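Home / Work Stuff / The Arms Are Coming And I'm Weirdly Happy About It

So I promised an update on the robots at work, and then I didn't write one for two months, because every time I sat down to do it something new had happened and I wanted to wait and see. I'm done waiting! Get a coffee, this one is long.

For anyone new here: I work returns at Skallirura. If you've ever bought shocks, bike parts, a racket or a lamp from a web store and sent it back, somebody like me opened the box, looked at what was in it, and decided where it went next. On a normal shift our bench gets through 1000 items. In August we had a day with 2456, and I went home and lay on the kitchen floor.

The job is lifting, turning, looking and putting down. The looking is the part I like. I can tell from across the bench when a shock absorber has been bolted on and taken off again (the eyes at the ends get little bright scuffs), and I'm pretty proud of that. The lifting and putting down I like a lot less, and my right wrist likes it least of all.

So when our shift lead told us the company was bringing in arms for the picking and placing, I was the one grinning at the back. Not everyone was. One of the women on my row has been there longer than the conveyor has, and she said what a lot of people were thinking, which was "okay, and then what do we do?" Fair question. I'll get to it.

The arms come from a firm called Sarora, and before any of them reach our floor they get practice time in simulation. They call that part of the project Inton. I had pictured a tidy gray bin with one part in it, over and over. Nope! They practice in all kinds of made-up rooms with all kinds of stuff lying around, bedrooms included, and we got to see a bunch of it on the break room screen.

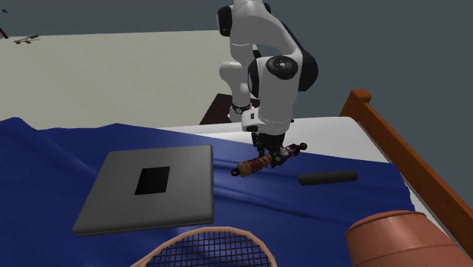

Rendered practice, same bedroom, shock absorber in the gripper both times:

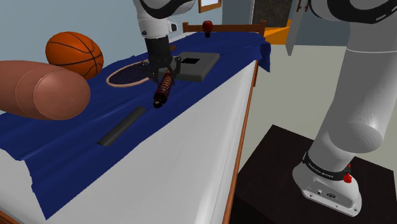
I asked why a bed, of all things, and the answer made total sense to me. A blanket has folds. Things sit crooked on it. If you only ever learn to pick parts off a flat table, you're going to have a bad time with our totes, where everything is half on top of a padded envelope. I have been saying for years that new hires should train on the ugly totes first, so I felt extremely seen.

Now, what changes for us. The plan is two arms on our row to begin with. They take items out of the tote and set them at the inspection spot, and a person does the inspecting and makes the call. Then the arm moves it on. So the bench job turns into mostly looking, with a touchscreen next to you where you mark the grade and can stop the arm whenever you want. I tried the touchscreen at the training session and it's good, apart from the "hold" and "home" buttons being way too close together. I put that on the feedback sheet. So did everyone else, in larger letters.

There's also a new role for people who want it, which is teaching the arm about stuff it keeps getting wrong. You flag the item, you note how you would have grabbed it, and that goes back to the Sarora people for the next round of practice. I signed up the same afternoon. It comes with a two-week course over at the Szilágyi building, paid, and yes, I bought new notebooks for it – I am that person.

I don't want to make it sound like it's all settled. We have it in writing that nobody on our row loses hours through the first year, and I'd like to see a second year on that paper. The quota is another thing. It stays at 1000 for now, and "for now" got some looks around the room. My neighbor on the row is still undecided, though she did ask to see the sign-up sheet, and then she asked whether the course has parking. (It does.)

What I keep thinking about is my wrist at four in the afternoon, and getting to spend the whole shift on the part of the job I'm good at. I've been reading up on grippers at night like it's a mystery novel. My family has asked me to stop bringing it up at dinner.

Course starts soon, so next post will probably come from a different cafeteria. If any of you have already been through this at your own job, tell me in the comments what you wish you'd asked at the start. I've got a whole blank page for it in notebook number one.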